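Packing & Shipping > Weighing and Measuring > Bench Stations

Jibrin Parcel Station, Bench Model

Last updated: Apr 20, 2019

The Jibrin station reads the waybill, measures the parcel and takes the weight in one placement. It is made for returns desks, small web shops and repair departments where many small and soft parcels arrive during the day and each one must be entered in the system before somebody opens it. We at Flollton have sold it since the first series and we use it also in our own receiving room in Murkard, so a good part of this page comes from our own daily work with it.

The station has two main parts. The first is the platform, dark gray, which is set into the tabletop so that its surface is level with the table. The second is the column, black and tall, which stands at the back of the platform. The reader is in the head on top of the column and looks straight down. The electronics for the weight are under the platform and can be reached from below the table.

Price: 3,060 dollars without tax, for platform, column, reading head, power supply and one data cable. Table, crates and computer are not included.

What it can take

The platform accepts parcels up to 400 millimeters on the longest side. A longer box can be weighed if it is balanced well, but the size will not be correct, and the software will show a red border around the entry. Mailer bags, padded envelopes and small cartons are the usual work. Tubes are possible but they roll, and you must hold them until the reading is finished, which disturbs the weight. For tubes we advise a small V-shaped holder, and you should set the tare with the holder in place.

Soft courier bags need a little more attention than boxes. A bag that arrives crumpled can have a fold that goes over the code, and then the reader sees only half of it. Press the bag flat with the palm of your hand, take the hand away, and wait for the sound. Glossy bags are read without problem in normal room light. Under a strong lamp directly above the bench there can be a white spot on the code, so please do not mount a lamp there. Light from the side is better.

The smallest item which gives a stable weight is a letter with one sheet of paper. Below this the number on the display will not stand still.

Labels and scales

The column carries a narrow label on its front, with a measuring scale printed on it. The operating instruction is in Chinese, because the station is delivered to all countries with the same label from the factory. The text on the strip says 请将面单朝上放置, "please place the waybill facing up". The second part of the sentence is on the yellow section. You will find an English sticker of the same sentence in the bag with the screws. Most customers put it on the table beside the platform, and we do the same. It is better to leave the label on the column free, as the scale is useful when you want to check the height of a parcel by eye.

Fine graduations run also along the right edge of the platform. They are printed in white and can be read while the parcel is lying there. Do not clean them with alcohol. A damp cloth is enough, and if there is glue from a bag, use warm water with a little dish soap and have some patience.

Arrangement of the bench

We have tried several arrangements and came back each time to the simplest one. The platform is in the middle, the crate for small goods stands to the left of it, and the right side stays free for the hands. The open plastic crates that we offer with the station are bright green, with ribbed walls and a cutout in the side for carrying. They are sold separately, in packs of 4. Any other crate will do the job, but choose one with a rim that is not higher than a hand, otherwise the arm becomes tired by the afternoon.

Many returned goods come out of the mailer with a second, inner bag, mostly clear film. Cables, chargers, adapters and small spare parts are the typical cases. Godelieve Van Beek, who has arranged our receiving room, puts the inner bag on top of its own mailer until the entry is confirmed, and only then it goes to the crate. In this way the item and its waybill do not become separated. It sounds like a small thing, but before this rule we had every week some chargers of which we did not know the sender.

The crate should be emptied completely at the end of the shift and turned over once. Staples, screws and metal clips collect in the corners, and they scratch the next goods.

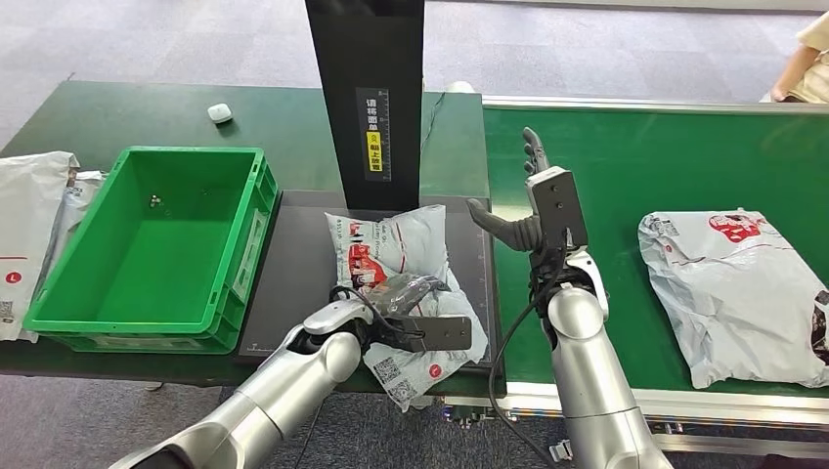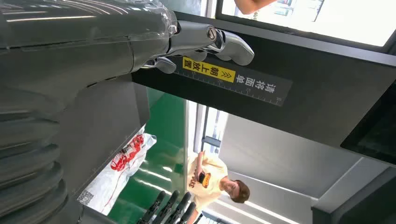 Can the station be used if the waybill is on the underside of the bag?

The parcel must be turned over first. The reading head looks only from above, and there is no reader in the platform. If a bag has two waybills, one from the first delivery and one from the return, put the return waybill up and cover the old one with the hand or with a piece of paper. The software can be set to refuse numbers from the outgoing series, and with this setting the old waybill is ignored also when it is visible.

Speed

In our room one trained person enters 900 parcels in a full shift, with the opening of the bags done at another table. If the same person also opens the bags and sorts the contents, the number is of course much lower and depends on the goods. The reading itself takes less than a second. What costs time is the smoothing of the bag and the searching for the waybill, so we recommend that the parcels are already turned the right way in the cage or on the cart before they come to the bench.

Software

The station is delivered with Prestano Desk, a small program that writes each parcel as one line with waybill number, length, width, height, weight and time. The lines can be sent to a file or to your own system. Prestano Desk works also without internet. In this case the lines are kept on the computer and sent later.

If you already have warehouse software, the station can behave as a keyboard. Then the waybill number is typed in the field where the cursor is standing, and the sizes and the weight follow, separated by a tab. Please test this with your own forms before you order, we can lend a reading head for this purpose.

Grigore Lazăr is responsible for the setup questions. He prefers a short email with the version number of the program, which you can find at the bottom of the start window.

Mounting

The opening in the table must be cut after the paper template. Please do not measure from the drawing in the brochure, because the brochure is printed smaller. The platform rests on a rubber frame and must not touch the wood at any point. A sheet of paper should pass freely between the edge of the platform and the table on all sides. When it sticks somewhere, the weight will be too low.

The column is screwed behind the platform from below. It must stand straight, and a small spirit level is included. Lead the cables away to the side and then behind the table, and fix them with the clips so that no cable lies on the platform. A cable which touches the platform is the most frequent cause when a customer calls us about a wrong weight.

After mounting, switch on, wait ten minutes and do the zero setting with the platform free. Then lay down the test card and follow the program.

If the table can be adjusted in height, do the zero setting again after each change. The station can also be used on a table with wheels, but only with the brakes closed.

Care and repairs

Wipe the platform every day. The window of the reading head should be cleaned once in a week with the cloth for glasses that is in the box, dry and without pressure. Small scratches in the platform do not influence the reading. Deep cuts from a knife do influence it, so please do not open parcels on the platform. We say this to every customer and still most of the platforms that come back for repair have been used as a cutting board.

The rubber frame becomes hard after some years and can be changed by yourself. The reading head is changed by us. You can send only the head, the column may stay on the table.

Spare parts in stock:

Rubber frame
Test card
English sticker for the table
Power supply
Data cable, straight or coiled
Label strip for the column, with scale
Green crate, pack of 4
Window for reading head

The label strip must be placed exactly, with the zero of the scale at the height of the platform. Put the platform template against the column, mark the line with a pencil, and begin to glue from the bottom. If it goes wrong, pull it off slowly while it is still fresh and begin again.

Delivery

Stations are sent from Murkard in one carton. Please keep the carton, with the foam parts, for as long as the warranty runs. The next series arrives in May, and orders which we receive before then are filled from the present stock. Both series are the same in measures and in connection, only the power supply has another plug.

Visitors who want to try the station with their own parcels are welcome in our receiving room in the mornings. Bring a mix of what you really receive, also the ugly bags.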